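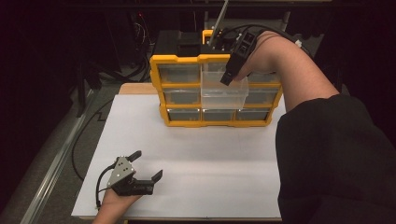
Parts drawers on the bench, one pulled out.

September, bench notes, slab scanning

Started just after 8 with the Ulthorpe job, or what is left of it. The client wants eight core holes through a ground floor slab in an old dairy building and would like not to hit anything while making them, a wish I support. Drawings exist. They show a slab 200 thick with one layer of mesh, and a heating pipe that goes confidently across the room and stops in the middle of it.

Before we take the radar out again I wanted to sort out the depth problem from the last visit, so most of today went on the test slab in the yard. For anyone reading this later: the test slab is the one with the blue paint on the corner. The one without the blue paint is a paving slab and has nothing in it, as Coltard found out after a whole morning of very careful scanning.

Calibration. Known bar in the test slab is at 35 mm cover, measured with a steel rule at the open end, so no arguing with it. With the velocity setting left as it was at Ulthorpe the unit put the bar at 26. That is nine out, on a bar I can put my finger on. Went back through the settings and the concrete type was on "dry, old". Our slab is neither. It spent the summer under a leaking gutter. Changed the setting, fitted the curve to the hyperbola by hand, got 34, then 35, then 35. Left it alone after that before it could change its mind.

So the question is whether the Ulthorpe readings are wrong by the same sort of amount or whether that floor really is dry and old. Rahman's view is that it was a dairy and has had water thrown at it for most of its life. My view is that it has stood empty since and had time to get over it. Neither of us took a moisture reading. The meter was in the van. The van was eleven paces away.

Raw data is fine, so the lines can be reprocessed once we know the right velocity. Plan is to get one real depth on site: chase down to a bar in the corner by the old drain, where the floor is coming out anyway, measure it, and feed that back in. Zanele Oosthuizen is asking the client's side for permission. I have written the method out for her in words that do not include "smash".

Line spacing. Grid at Ulthorpe was 200 each way, and I now think that was mean of us. Fine for the mesh, poor for anything thin running at an angle. There is something on lines 4 to 7 that drifts diagonally and does not care about the mesh at all. Could be the heating pipe having a second life. Could be conduit. It is fainter than I would expect from steel, and it gives a flipped reflection in two places, so I would lean towards plastic with air in it, but I have leant before and fallen over. Want that patch redone at half the spacing, both directions, plus a pass with the cable locator in passive mode while somebody turns the lights on and off.

Tried the same thing here for comparison. Laid an empty length of plastic conduit under the loose end slab and ran over it square, then at an angle. Square on: nice clear hyperbola. At a shallow angle: a long smear, very like lines 4 to 7. Saved as conduit_square and conduit_angle. There is also a conduit_angle2, which is me walking off the end of the slab. Please do not send that one to anybody.

Encoder wheel. Slipping again on the dusty patch. Ran a taped 2 m line three times and got 2.00, 1.97 and 1.91, getting worse as the tyre picked up dirt. Wiped it, back to 2.00. New rule for site: wipe the wheel before every grid and sweep the floor first. I know sweeping was already the rule.

Battery. Pack B is dying. Shows full, then goes to nothing with no stops in between. Marked with a cross in red tape. It already had a cross in red tape from last time, so it now has two.

Dirumwood rang at lunchtime about their loading bay. They want voids found under the slab and a report to go with it. They also want it done while lorries are using the bay. Told them the second part would need a conversation. If it goes ahead we want the lower frequency antenna, because the high one will give us beautiful pictures of the top mesh and very little under it.

To do:
- moisture reading at Ulthorpe, from the meter, out of the van
- one measured bar depth by the drain, then reprocess every line
- redo the diagonal patch, half spacing
- move core position 3 if the diagonal thing is real (it goes straight under it)
- order a tyre for the encoder wheel, and a spare
- retire pack B
- Coltard to paint the other slab a different colour

Packed the unit away at 4.30 with the velocity setting written on a bit of tape inside the lid. It says 35 mm = 35 mm and the date has already smudged.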